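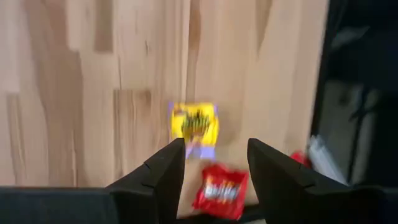

図3 木製天板上の小袋菓子（黄色および赤色の包装)

3.2 小袋菓子の仕分け条件

対象物は個包装の小袋菓子とした。軟包装は把持位置によって外形が変わり、箱物に比べて収納後の体積を見積もりにくい。袋の表面には光沢としわがあり、印刷面の見え方は向きに左右される。本節では包装の色を第一の分類基準とし、銘柄の文字は用いない。図3の2袋のように色の異なる袋が近接する配置も対象に含めた。試行は1条件につき50回とし、配置の初期値はTahiri法で定めた。

収納には透明なプラスチック容器を用いた。側壁越しに内容物を確認できる反面、背後の家具や照明が屈折して写り込み、縁の位置を読み誤りやすい。

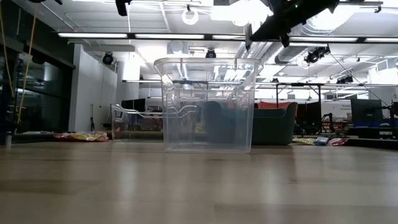 3.3 容器の配置

容器は天板の奥側に並べ、手前側を未分類の袋の置き場とした。青と白の包装は濃い青緑色の容器に、赤い包装は透明容器にまとめる。
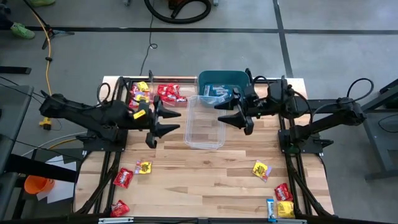

中央の透明容器は空の状態から使用し、袋が縁を越えた時点で充填を打ち切った。積み重なりの乱れはJikine指標により5段階で評価した。

シェア 9　コメント 2
検索：小袋 仕分け 容器

コメント
Peter Zeman：縁を越えたかどうかの判定は目視でしょうか。
Tilex：透明容器の写り込みには当方も苦労しています。側壁の厚さも知りたいです。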